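Handheld Gripper Comparison: Pre-Trial Inspection Checklist
Inspector: Emiliano Bañuelos
Reviewed by: Leopoldo Varela
Date: Fri 20 December
Units: Drakareo pair, Nikullow pair

1. Finger pads seated, no lifting at the edges. PASS, both pairs.
2. Marker cubes firmly fixed and readable on the forward face. PASS.
3. Cable clear of the wrist through full reach. PASS WITH COMMENT. Operators shall check slack before each set of 50 grasps.
4. Walkway on the stair side: black wheeled case on floor. COMMENT. 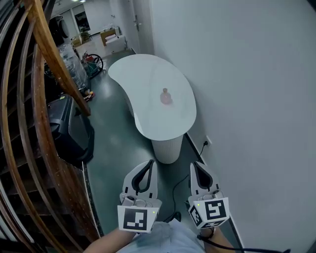

May one operator test both pairs on the same shift?
Only after a rest break, and the second pair must be calibrated again before use.

5. Finger travel smooth, no binding. Drakareo: PASS. Nikullow: COMMENT. Left unit sticks slightly near full close. Logged at 387 cycles; repeat at the next inspection.
6. Head strap adjusted and locked. PASS.
7. Recording started on all cameras before first grasp. PASS. 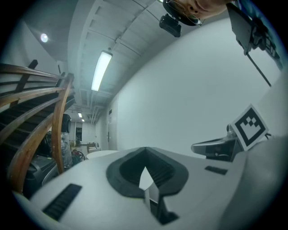
8. Lens surfaces cleaned with dry cloth only. PASS.
9. Clock offset between the two hands within 3 ms. FAIL on first check, PASS after controller restart. The Ertürk controller had the same fault in September.
10. Storage free for a full session. PASS.

Disposition: released for comparison trials, except Nikullow left unit, pending item 5.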